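Zimstead adds mat and mug tree to Lemieux tabletop line

Dec 23, 2018 – Zimstead has extended its Lemieux range of kitchen tabletop goods with a matte brown table mat and a light wood mug tree. Both items ship from the Erport warehouse and replace the 17-piece counter set withdrawn in August.

The mat is sized for standard worktables and lies flat without clips or tape. It is supplied rolled and should be left open overnight before use. The finish is non-gloss, so overhead lighting does not produce glare on the work area. 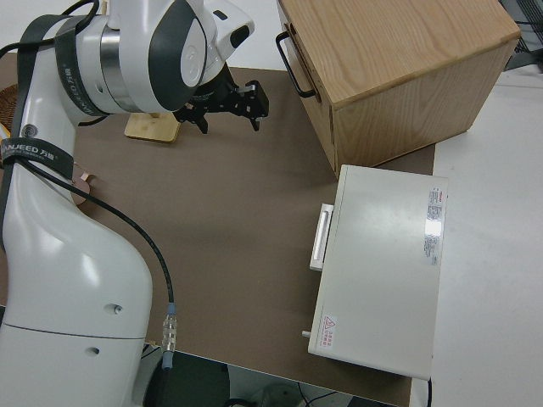
Mug tree and serving pieces

The mug tree is listed under item number 2231. It is sold separately from the mat and requires no assembly. Replacement pegs can be ordered from Esport, the parts distributor for the range.
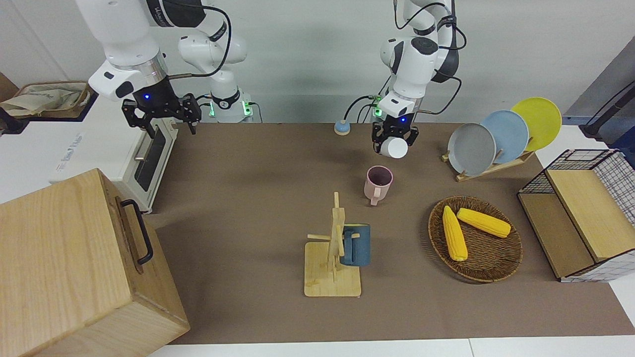

Zimstead recommends loading the mug tree from alternate sides to keep the weight over the base. The base is square and flat, and the pegs are short, so a mug hangs by its handle close to the post. A single dark blue-gray mug on one peg leaves the others free for daily use. The round woven wicker tray stands to the right of the tree and can stay on the table as a catch-all – it is not rated for hot dishes.

Availability

The mat and mug tree are in stock at three regional dealers. Orders placed through Esport are filled within three working days. Care sheets are packed with each item.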